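Vameck Kitchen Sim Pack, three weeks in

Posted November 21, 2021
Filed under: software, arms, simulation

Quick one because I have a demo to prep and I'm already behind. Lots of you asked in the comments on the Teleria gripper post what I'm using for kitchen scenes now. Answer is the Vameck pack. Bought it with my own money, no discount, no loaner license.

Short version: good scenes, good arm model, docs are a mess, cabinet doors need work. Would buy again. Would not pay for the support tier again.

What you get

A download. A big one, 39 GB unpacked, so clear some space first. Inside there's a set of kitchen layouts, a library of props (bottles, jars, appliances, the usual), one generic arm with a flat gripper, and a Python layer that loads all of it into the physics engine. Plus a scene editor, which I opened twice and then went back to editing the config files by hand. Your mileage etc.

License is per seat. I paid $960 for one seat, one year. There's a hobby version for $80 that locks you to a single kitchen and watermarks your renders. If you're only poking around, get that one. The arm is the same in both, and the physics too as far as I can tell.

No subscription auto-renew, thank you. I checked.

Setup

Took me an evening. Should have taken twenty minutes. The installer wants a specific Python version and doesn't tell you which until it fails. It's in the readme, but in the section on uninstalling. I don't know either.

After that, GPU drivers. My desktop is four years old and it was fine once I updated. The laptop gave up, black window, no error message. Wrote to support, got an answer two days later telling me to try the desktop.

First launch is slow, it's compiling shaders. Let it sit. I killed it the first time thinking it hung and had to start over.

Sample task is a pick and place on an open counter. Ran out of the box. That's more than I can say for the Mekarberg pack last year, where the sample task was missing half its meshes.

How it looks

Better than I need. I'm mostly here for motion planning so I'd have been happy with gray boxes, but if you're training anything on camera input then the looks matter, and these hold up pretty well. Dark cabinets, marble, steel handles, reasonable lighting. You can swap the materials per surface. You can't swap cabinet geometry without the editor.

Rendering speed depends on how much you turn on. With everything on I get 20 frames a second at the default camera size, on the desktop. With shadows and reflections off it's quick enough that I stop caring.

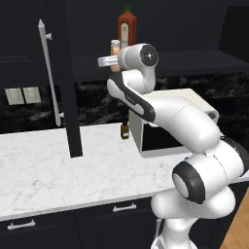

Reach is where I spent most of my three weeks. The arm has plenty of it, and getting up to shelf height from the floor side of the counter is no trouble on most of the layouts. The trouble is what's under and beside the path. In this layout the upper link has to pass in front of the microwave to get the gripper up by the shelf, and the default planner treats clearance like a suggestion. Set your own margin. I padded all the appliances in the collision file and the planning failures went up a bit, but I stopped getting those paths that shave the corner of a box with nothing to spare. Worth it. And do it before you start logging anything, I had to throw out a full day of runs.

Same goes for the camera. With the gripper up at that shelf, the wrist and gripper hide most of the little jar with the white lid and the bottom of the red bottle too. Any fixed camera from this side is going to lose the target right when you want it. Add a wrist camera. The pack supports one, it's off by default, flag is in the arm config and not in the camera config. Obviously.

The arm

It's a generic white arm, rounded links, big joints. Not a copy of anything you can buy, and I'm told by support that's on purpose. Kinematics are clean. Joint limits are sensible. No weird self-collision at the elbow, which I've had with two other packs now.

Torque control works. Position control works. Velocity control has a bug where the last joint drifts if you send zeros for a long time. Reported, they have it on the list for the next point release. Workaround is to switch to position mode when you're holding still.

You can bring your own arm in. I loaded the Chevalier model I use at work and it went in without a fight, only thing I had to fix by hand was the base offset. Gripper swap is harder. The pack assumes its own gripper for the grasp helpers so if you bring another, you write your own helpers. Fine for me, maybe not fine for you.

Grasping

Mixed. Bottles are good. Anything with a plain cylinder shape is good. Friction values feel right at the defaults, maybe a hair too sticky.

Small jars close to a wall, not so good. The grasp helper samples approaches from all sides including straight through the backsplash, then rejects those, and then sometimes has nothing left and just returns empty. No error, no log line. I lost a morning to that. If you get empty grasps check how close the thing is to a wall and pull it forward a little bit.

Thin flat stuff like lids and plates, forget it. It'll slide or it'll jitter. Every physics engine has this problem and Vameck didn't fix it either.

Handles and doors

My main complaint. The cabinet doors and drawers are articulated, that's on the product page, and it's true. But the handles are bar handles and the collision mesh for the bar is one solid block, filled in behind. So the fingers can't get around it! You can see the gap on screen and the physics says there isn't one.

Fix is to replace the collision mesh with three small pieces, two posts and the bar. I did it for one kitchen and it took an hour. Did the drawer handles after that, faster. I sent mine in to Vameck so maybe they'll ship it. Until then if you're buying this for door opening, plan on doing it yourself.

Hinges also have no damping as shipped. Nudge a door and it swings till it hits the stop. One line in the config.

Drawers slide nice. No complaints on drawers.

Docs

Bad. Auto-generated reference pages, no explanations, half the example links go to a page that isn't there. The function names are at least readable so you can guess. There's a forum. It's quiet but the people on it know the thing well, and I got better answers there than from paid support.

Speaking of which, the support tier. I bought it for one month. Two tickets, two slow replies, one of them useful. Skip it.

Versus the others

Mekarberg is cheaper and has way more kitchens but they're all kind of the same kitchen with the colors changed. Props are worse, physics are worse. Good if you want volume for training and don't care much about contact.

Teleria's is the opposite. Beautiful contact model, three scenes total, and you pay for each new one. If all you do is grasping on a table top go with theirs.

Vameck sits between. Enough scenes, enough physics, arm that behaves. For reaching into shelves and around appliances it's the best of the ones I've tried.

Pros
Arm model is solid
Scenes look good and load fast after the first time
Swapping in your own arm is easy
Hobby version exists

Cons
Solid block collision on the handles
Grasp helper fails silently near walls
Docs
Default clearance too tight
Velocity mode drift

Stuff people asked already

Does it run headless? Yes. Needs a flag, works fine, faster too.

Multiple arms in one kitchen? Technically. I tried two and the planner doesn't know about the second one, so they go right thru each other's paths unless you handle it.

Can you randomize the props? Yes, position, color and scale. Scale is dangerous, it doesn't update the mass. You'll get a huge bottle that weighs nothing.

Liquids? No. Bottles are solid.

Mac? No.

Did anything transfer to the real arm? Too early. I've got the shelf reach going on the Chevalier at work at low speed and the paths look sane, but I haven't run it enough to say anyting useful. Separate post when I have it.

Rating

4 out of 5. Would be 4.5 with the handles fixed. If the point release lands before I finish the door stuff I'll update this.

My padded collision file and the handle meshes are on the downloads page. Made for the current version, will probably break on the next one.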